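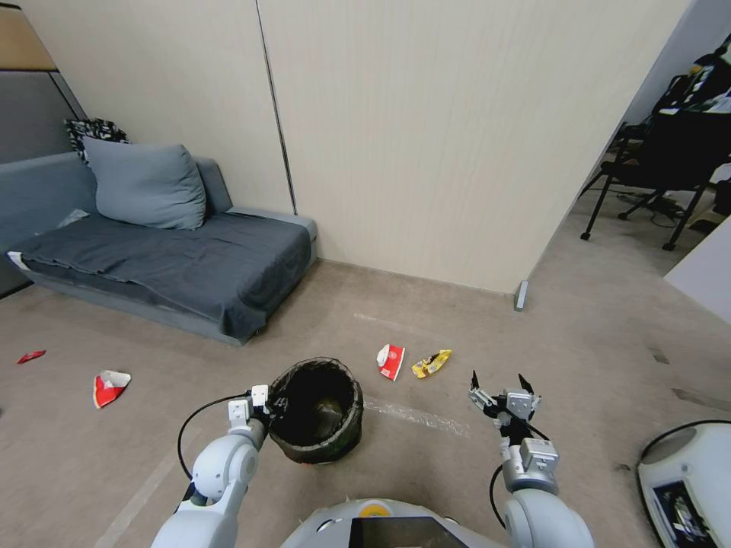
## 3. Getting your Fuvora ready for judging

By now you have the meter out of its case, the battery in, and the clock set. Time for the fun part! This section takes you from a cold start to your first scored fruit. Do it once at home with a bowl of plums or whatever's in season, and the morning of the show will feel easy.

The Fuvora reads two things: sweetness, from a few drops of juice, and firmness, from a spring-loaded probe. Most shows use both for peaches, pears and plums, and sweetness alone for berries and melons.

### 3.1 Zero the sweetness reader

You'll need distilled water, a dropper, and a soft cloth.

1. Set the meter on a level table and let it sit until it's at room temperature. If it rode over in a cold truck, give it a good half hour.
2. Open the lid and wipe the glass well with the damp corner of the cloth, then the dry one.
3. Put on enough distilled water to cover the glass. Two or three drops will do it.
4. Close the lid and hold **ZERO** until you hear two beeps.
5. The display should read 0.0. If it reads anything else, wipe the glass and go again from step 3.

> **Note:** Tap water will get you close, and close is fine for practicing in the kitchen. For a show, use distilled.

Zero again at the start of every class, and any time the sun moves onto your table. It takes less than a minute, and it's the best habit you can pick up with this meter.

### 3.2 Fit the firmness tip

Two tips come in the small drawer of the case. The narrow one is 8 mm across and is meant for pears and plums. The wide one is for apples and for peaches picked on the hard side.

1. Slide the collar back and pull the old tip straight out. Don't twist.
2. Push the new tip in until it clicks.
3. Press **TIP** and pick the matching size on the display.
4. Press the tip lightly against your palm. The number should climb and fall back to zero as you let go.

> **Caution:** Never fire the probe against a tabletop or a plate. The spring is strong, and a hard stop can bend the shaft. A bent shaft can't be straightened at home.

Forgetting step 3 is the most common slip of all. Lorcan Moriarty, who tested our first meters at the Ganham Stone Fruit Show, scored a whole tray of plums with the apple setting on and couldn't work out why they'd come in as hard as quinces. (He redid the tray. The plums were lovely.)
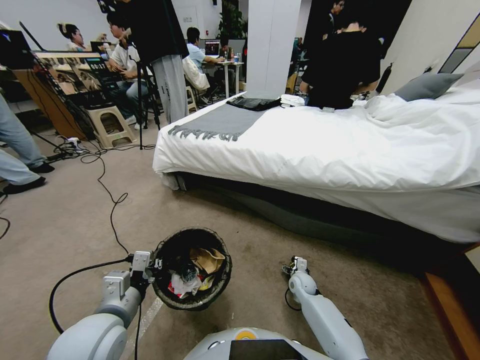
Once the tip is set, the meter remembers it, even through a battery change. You only have to visit that menu again when you swap tips.

### 3.3 Enter your classes

You can type classes in on the meter, but it's so much nicer to do it on a computer with the free Lagman desktop program and send them over by cable.

1. Open Lagman and choose **New show**.
2. Give each class a number and a short name, such as "14 – Yellow peach, plate of five."
3. Choose which readings count and how much each one weighs. Judges' marks for flavor and looks can be added here too.
4. Connect the cable and click **Send to meter**.
5. Scroll through the list on the meter before unplugging.

The meter holds 200 classes and 400 readings. That covers a small show with room to spare, but a big one will fill it by lunch. Ganham took 1,126 readings last August across four meters, and each judge stopped to send results to Lagman between classes. Plan on doing the same.

> **Note:** Sending results doesn't clear them. Choose **Clear sent** on the meter once you've seen them appear in Lagman.

### 3.4 Lay out your table

Everyone ends up with a favorite way of working. Seidu Korletey's layout from the Clundard fair is a great one to start with, and it runs left to right if you're right-handed:

- entries waiting to be read, on their plates with the tags showing
- cutting board, paring knife, garlic press for getting juice out of firm fruit
- the meter, on a folded towel
- water, dropper and two cloths, one damp and one dry
- finished plates

Put a wastebasket on the floor by your cutting hand and line it. You'll go through a surprising pile of paper towels, and juice gets into everything.
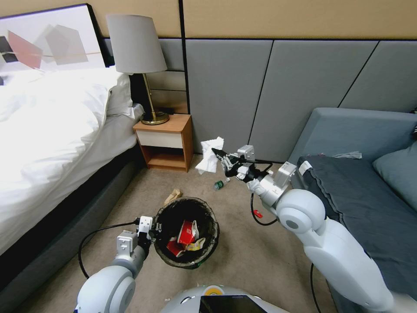

*Small round black wastebasket, with a crumpled tissue on the floor by the wall.*

### 3.5 Take a practice reading

1. Choose the class and press **START**.
2. Shave a thin coin of skin from the fullest part of the fruit, away from any bruise.
3. Hold the fruit steady against the board – never in your hand – and press the probe in slowly, up to the line. Write nothing down; the meter keeps it.
4. Turn the fruit halfway and repeat on the other side.
5. Squeeze juice from the same fruit onto the glass, close the lid, and press **READ**.
6. Wipe the glass with the damp cloth, then the dry one.

You'll see both numbers and a combined score. Now eat a slice! Tasting alongside the readings is how you learn what a 12 or a 15 means on the tongue, and after a couple of dozen peaches you'll be guessing within a point.

If the display shows **LO**, there wasn't enough juice on the glass. If it shows **E4**, the lid wasn't fully closed. Other codes are listed in Section 7.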